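Categories: Writing & Publishing > Self-Publishing > Blurbs and Back Covers

How to write a back-cover blurb without fooling yourself

Most advice about blurbs comes from people who want to sell you a blurb. I've edited small-press fiction in Mahawong for 18 years, and I've yet to see a template that improved a book's prospects by itself. What follows is a method I use because it takes an afternoon and does little harm. I make no promises about sales, and I'd be wary of anyone who does.

Step 1. Put the manuscript away

Don't reread it first. If you do, you'll start copying across your favourite sentences, and your favourite sentences belong to chapter nine, where the reader has had two hundred pages to earn them. Work from memory. Whatever you've forgotten probably isn't blurb material.

Step 2. Write down who wants what

One person, one want, one obstacle. Keep it flat. When I worked with Bernadette Bellamy on her ghost novel Lornau, her first attempt had 11 named characters in it, among them a horse. The flat version read: "A widow wants to sell a house. The house has a tenant who died in it." That's dull, but you can see a book in there. You couldn't before.

If you can't do this step, the trouble may be in the novel. I'd stop and think about that before going any further.

Step 3. Add the place and the time, once

"Lornau, a salt town in winter" is plenty. You don't need the harbour, the neighbouring villages and the founding date. Writers of fantasy and historical fiction are the worst offenders, and they always tell me their book is the exception.

Step 4. Strip out the borrowed fog

Go through with a pencil and cross out any of the following: "nothing is as it seems", "a secret that will change everything", "in a world where", "dark past", "must confront", "before it's too late". I'm told by marketing types that these phrases signal genre. Perhaps they do. They also signal that you've got nothing more particular to say, and your cover is already signalling the genre.

The test is simple. Put your line on the back of another book on your shelf. If it fits, cut it.

Step 5. Decide where to stop

The usual advice is to end on a question. I don't buy it. "Will Anna find the truth before the house claims her?" Well, yes, I assume so, it's a novel. Try stopping on a fact that makes trouble. Bernadette's ended: "On the first night, the tenant pays his rent." I liked that a good deal more than any question we came up with, and we came up with far too many.

Step 6. Be careful with comparisons

"For fans of" followed by two enormous names tells a bookseller only that you have heard of them. If you must compare, pick one book, fairly recent, and be able to say out loud what the two have in common. Mood doesn't count.

The same goes for quotes. A line from Savvas Spanos, who reviews for a newsletter with 2094 subscribers, is worth having if he has read the book and says something exact. "A triumph" from your cousin is worth leaving off.

Step 7. Read it aloud to somebody impatient

Don't ask whether they like it. They'll say yes. Ask them to tell you what the book is about, and write down what they say. When I did this with Ottmar Ruppert he gave me back a sentence much better than mine, so I used it. If your listener can't manage an answer, go back to step 2.

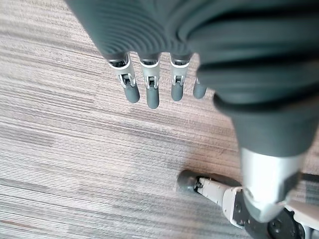
Ribbed grey covering and fingers, over carpet

Step 8. Leave it alone, then cut it again

Mine usually come out far too long, and I take out 26 words whether or not they seem to deserve it. It's an arbitrary number and I won't pretend there's any science behind it. Adjectives go first, then anything after the word "and".

A word about paid blurb services

I sat through a Skilleria workshop last August in which the presenter claimed a "power verb" in the opening line would lift clicks. I asked what it had been measured against and got a story about one thriller. The handout had a decent page on line breaks, and I still use that. The rest went in the recycling.

If you do hire someone, ask for three blurbs they've written for published books, then read the opening chapters of those books. If the blurb and the chapter seem to come from different novels - and they often do - keep your money.

Next up: author bios, and why your cat needn't be in yours.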